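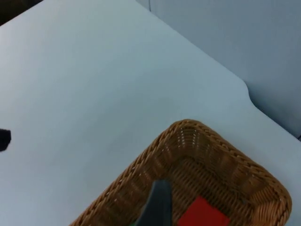 The white table and the tan basket: a little gallery

Updated February 7, 2021

I've been meaning to put these up for ages! Regular readers will know I have a bit of a thing for plain tables and baskets, and when Jannik Brinkmann asked what I'd been going on about all winter I thought, right, gallery page it is. Only a handful of pictures, with my notes squeezed in between (sorry, I do ramble).

The table first. It's smooth, white and matt, and there's a rounded notch in the edge that I'm oddly fond of. The plain grey behind it suits it too. I did look at a Gikberg before settling on white, and Joscha Stüber still says I should have gone for oak, but a pale top makes everything you put on it look better. A wipe with a damp cloth and a drop of washing-up liquid and you're done.

Then the basket, which is the bit people write to me about. The colour is somewhere between tan and caramel, and up close you get all those rows of weaving running along the bottom, with a fat braided rim round the top.

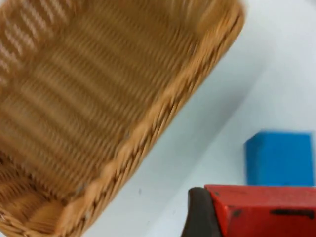 I love a braided rim. It's comfy to hold, and on my old Vurnis basket (a plain cut edge, never again) the strands started poking out after six months and had the sleeves of 2 jumpers. If you're buying one, run your thumb all the way round before you pay. Mind you, I've had five baskets in as many years, so perhaps don't take me as a model of restraint.

Last one, the whole basket with its rounded corners and sloping sides. It's rectangular, though not far off square, and for me that's the most useful shape going – post, scarves, bread rolls when people come round, whatever needs a home.

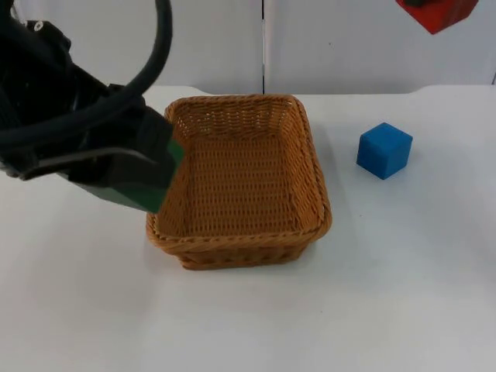
Coming in June

More baskets, naturally, plus the Garside shelves if I ever finish sanding them. Joscha has promised me a go with his Skatura stool as well, so watch this space!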